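Folding Is the Easy Part

Mar 7, 2020

Most published results on laundry robots begin with one item, already separated, placed near the center of a flat surface. Under those conditions folding is close to solved. The Verilum cell folds a T-shirt in 191 seconds, and the Enska arm does somewhat better if the shirt has no buttons. Neither number says much about a household, where clothes arrive in a pile and the pile has no labeled corners.

The hard step is finding out where one garment stops and the next begins. A camera returns regions of color and depth. Fabric from a single shirt may show up as two separate regions with something dark lying across the middle, and a planner that treats each region as an object will attempt to fold a sleeve as though it were a towel. Dark knits are worse. Depth sensors return little on them, and creases that a person reads at a glance come back as noise. 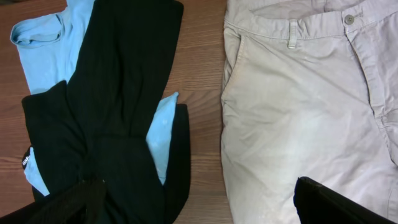
Trousers are a fair test for a different reason. The waistband is stiff, the legs are not, and a grasp that holds at one will slip or pinch a second layer at the other. Kallar's December report listed 2207 grasp attempts on mixed clothing and counted any lift as a success, including lifts that brought up 2 items. I would not count those. A person sorting laundry who picked up two things would put one down, and that correction is the skill being claimed.

Coutinho has the more useful benchmark. It starts from 4 overlapping garments and stops the clock only when each is folded and stacked, with no human resets. Scores are poor across the board, and vendors have been slow to quote them.

My answer to whether a machine can do the laundry is therefore no, with a narrow exception for hotel linen, where every piece is a rectangle of known size.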